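**Thread: Charging leads on a shared bench, and where the small driver lives**
Board: Workshops and Benches

---

**flatwasher_tom**
12th June

We have one white table that gets used for everything: sorting parts, small repairs, charging whatever needs charging. The leads are driving me up the wall. They're all black, they're all USB-C, and they slide off the back whenever someone leans over. I've got a Leiva cable box under the table and it just fills up with dust.

What do people do with loose leads on a bench they can't drill into? The top isn't mine and I've been told no holes. 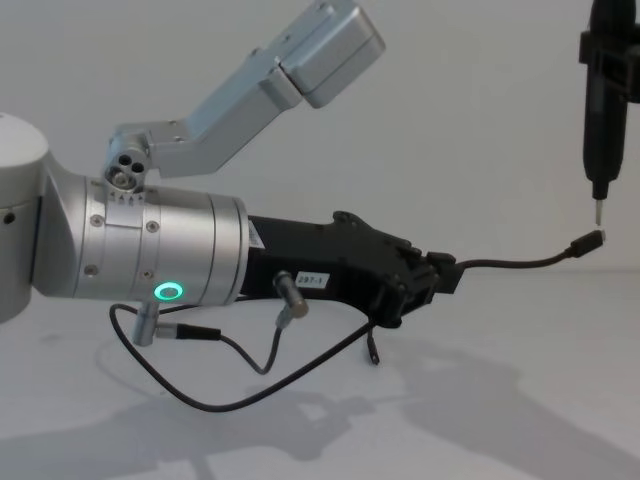

I measured up last night and there's 133 cm of clear edge along the back once the vice is off, so a clip rail would fit if it can be held on with tape. The other thing is the electric screwdriver. It ends up lying wherever the last person put it down. I'd like it to have a place.

---

**marrow_fat**

Stick-on clips. Stundis do a bag of 21 and they come off clean if you warm them first. I've had mine on a laminate top since December and only two have let go, both on the side that gets the sun.

Get the ones with the wide mouth. USB-C plugs are small but the moulded bit behind is fatter than you'd think and it won't go through the narrow ones.

---

**hobbledehoy**

Disagree on the clips. On a shared bench people don't put the lead back in, they just drop it next to the clip. Then you've got loose leads and clips in the way as well.

I'd go down to two leads on the table, no more, and put the rest in a drawer. If someone needs a third they can go and get it.

---

**marrow_fat**

Mine is shared between four of us and they do go back. Maybe five times out of six.

--- 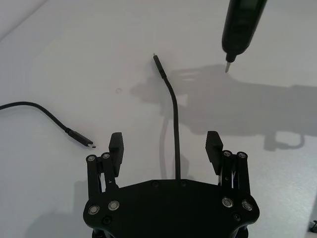 **LEADS AND CHARGING (moved here from General by mod)**

**flatwasher_tom**

Two leads might be realistic. Both of the ones I'd keep are thin black ones with the same plug, and I can't tell which is the fast one without trying it. Has anyone found a label that stays on a thin cable? I tried masking tape flags and they went furry in a week.

---

**pellgate**

Heat shrink. Buy a coloured pack, cut a 2 cm bit, slide it over the plug end and shrink it. You need the wide stuff to get over the plug and then it doesn't grip the cable, so look for 3:1. Virnico sell it by the metre. Red for fast, anything else for slow.

---

**hobbledehoy**

Or buy one white one. Costs less than the heat shrink.

---

**pellgate**

White on a white table, you'd lose it.

---

**hobbledehoy**

Fair. Orange then.

---

**quarter_turn**

On the screwdriver, I used a Stistetti magnetic strip, the 226 mm one, stuck to the side of a shelf. Holds the bits fine. Does not hold the driver, which is mostly plastic and fell on my foot. I cut a bit of drainpipe at an angle and put that up instead with foam tape. Driver drops in nose down. It has stayed up for roughly a year.

If yours charges by USB-C as well then put the pipe near the lead and charge it in there.

---

**marrow_fat**

Nose down will blunt your bits.

---

**quarter_turn**

There's a rag in the bottom. And I take the bit out anyway.

---

**flatwasher_tom**

Drainpipe sounds good, I've got an offcut in the shed. Going to do that, plus orange heat shrink on the fast lead, plus a small bag of the wide clips to see who is right about whether people use them. Leiva box is going free if anyone wants it, no lid.

---

**pellgate**

Wipe the edge down with meths before you stick anything. Then leave it overnight before you hang a cable off it. I didn't and had to do the lot again.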